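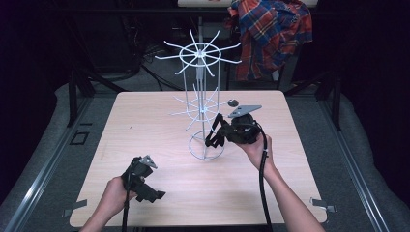
A white wire carousel rack, the tabletop kind.

Home Opinion Letters Town Hall Archive Subscribe Search

Bring back the postcard, even the ugly ones

By Prys Pumphrey

Quick one this month, I have a bus to catch and the editor wants it before noon.

I tried to buy a postcard in Cludard in September. A postcard of Cludard, I mean. A river, two bridges, a decent clock tower, a lake people drive hours to see. No postcards. I asked at the gas station, the drugstore, the coffee place by the courthouse. The coffee place offered me a sticker. The visitor center had a QR code I could scan to "share my Cludard moment." I did not share my Cludard moment. I bought a bag of peanuts and sulked on a bench.

My argument is simple and I'll make it fast. A town that can't sell you a picture of itself has given up a little. And people who can't be bothered to send one have given up a little too, and I include myself, because before this year I hadn't mailed a card to anybody since my aunt moved to Flustov.

I know the case against. Phones. You can send forty pictures of the lake before you've dried your feet, and they're better pictures, and they're free. Fine. All true. But think what happens to them. Your sister looks at the first three, hits the little heart, goes back to her lunch. In a week neither of you could find them without scrolling through screenshots of parking receipts.

A card gets stuck on a refrigerator. It stays there till the corners curl. My mother had one from Nutberg over her sink for most of my childhood, a brown hotel with a brown hill behind it, the worst photograph ever printed. I have never been to Nutberg. I could draw you that hotel from memory. The windows, the awning, the one parked car.

So the ugly ones count. Maybe more than the pretty ones. What I can't stand is the new type of card, the five dollar kind on thick cream paper with a tasteful drawing of a fern. Lovely. Could be from anywhere. Nobody's aunt wants a fern. She wants the dam, or the big fiberglass trout, with the name of the town in yellow slanty letters across the sky.

And cheap! They have to be cheap. The last shop around here that did it right was Sayce, on the corner across from the feed store, and when it closed the cards were 70 cents apiece. You'd buy a handful without thinking. Once a card costs what a sandwich costs you start asking who deserves one, and then it's a present, and you have to wrap your head around presents, and it doesn't go in the mail at all.
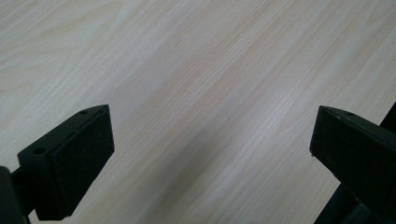

Pale wood grain, close up.

People tell me they don't know what to write. This is the complaint I hear the most and I have no patience with it. The space is tiny. That's the whole beauty of the thing. Weather, food, one complaint, love. You're done. My father wrote "Hot. Ate a bad clam. Back Friday" to his own brother and my uncle kept it in his wallet till he died. Try and get that out of a text message.

You also have to sit down to do it. At a kitchen table, a motel desk, whatever's flat. Find a pen, find the address, which means asking for it, which means a phone call, which is often teh first phone call in months. I've had two very good conversations this year that began with "what's your zip code." One of them went on past midnight.

Okay, the money part, as someone always brings it up. Will a shop get rich? No. A spinner of cards by the register pays for itself and not much more. I'd still put one in. Put one in the library. Put one in the barber shop. Let the high school take the pictures, they'll be crooked and strange and somebody's thumb will be in the corner, and I'll buy every one of them. The town spent real money on banners for the lamp posts last year. They say DISCOVER. Discover what? Where does the visitor take it home to?

And don't tell me the mail is too slow. Slow is good here. The card I sent my aunt got there after I was already home and unpacked, and she called to say it came, and I got to have the trip over again for ten minutes. Nothing on my phone has ever done that. The picture was a covered bridge from some other county, it was all I could find. She has it up next to the calendar. Wants to know where the bridge is, I had to admit I've no idea.

So if you own a shop with a counter, think about it over the winter. If you've got a drawer of old ones, and I know a lot of you do, send them. Old prices on the back and all, they still go thruogh if you put a stamp on. Mine are going out this afternoon if I make that bus.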